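FROM THE RETURNS ROOM
By Yamila Zúñiga

If you've walked past the returns room at Flernville lately and wondered why the door is propped open and I'm standing there with my arms folded, well, I'm learning to keep my hands to myself. After 11 years of sorting soft goods for Katthorpe I now have a robot to work with, and my main job on Wednesdays is to let it get on with things (harder than it sounds!).

Some background for the folks in the front office. Everything that comes back to us ends up in one mixed pile. Plush, cushions, towels, baskets, boxed stuff, tote bags, you name it. A person looks at the pile, picks something out, decides what it is and puts it where it goes. We used to do that by hand, all shift long, bending and reaching and bending again, and by February last year my right shoulder had filed a formal complaint. Now the Heiskanen arm does the picking and one of us does the deciding, and the pictures from its wrist camera come up on our screen so we can check what it's going for.

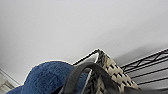 Issue 157

So, those wrist pictures. They took me a good couple of weeks to read. Up and down mean nothing, the shelf leans over like a fallen ladder, and for the first few shifts I tilted my head so much that Rimum (our software, for those who haven't had the training yet) should have come with a neck pillow. Now I hardly think about it. I look for the weave of a basket or the fuzz on something blue and I know where I am.

The wire shelves are still ours to fill, by the way. I've had people ask me if the arm does that too, and no, it doesn't, not here. We load them in the order that suits us, which some of you have described as no order at all. I'm fond of that yellow plush on the middle shelf and I'm not moving it.

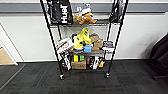
WHAT'S DIFFERENT FOR US

The biggest change is the pace. I used to set my own, fast before lunch and slow after, and I could chat the whole time. With the arm going you have to watch, and watching is tiring in a way I wasn't ready for. My back feels great and my eyes are done by three. We asked for shorter turns at the screen and got them, so it's now 18 minutes on and then you swap to tagging or shelving. Please stick to that even when it's quiet. It's easy to say "oh, I'll just finish this basket," and then your partner is stuck tagging all morning.

Soft things are where you really need to be awake. A box has sides. A big fuzzy blue something has no sides whatsoever, and when it's pushed up against a basket with cloth in it, I want to see which one the finger is up against before I okay the pick.

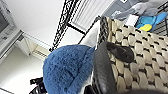 The other thing is what happens to the know-how. I can tell a good basket from a tired one by squeezing the rim, and I've never had to explain it to anyone. Now I do, because whoever is at the screen has to put a reason next to each reject, and "it felt wrong" isn't on the list. We had eight reasons to start with. I pushed for "rim gone soft" and they added it, so if you see that one in the menu, you're welcome.

Am I worried about my job? A bit, sure, and I said so at the staff meeting. We were told hours in returns stay as they are through the spring schedule, and I've asked for that in writing. I'd rather ask twice and be a pain than find out from the rota.

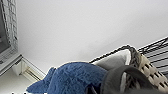

I will say the plush goes better than I expected. I was sure long fur would be a nightmare, and I bet a coffee on it, and I've paid up. Cushions I'm still not sold on. If you've got strong feelings about cushions, come and stand with me for a turn and tell me what you see on the screen. New people are welcome too, you don't need the training just to watch. Tie your hair back, stay behind the tape, and bring your own mug.

Sign-up sheet for the next round of screen training is on the returns room door. Names by 14/12/2022, please, and write them so I can read them this time.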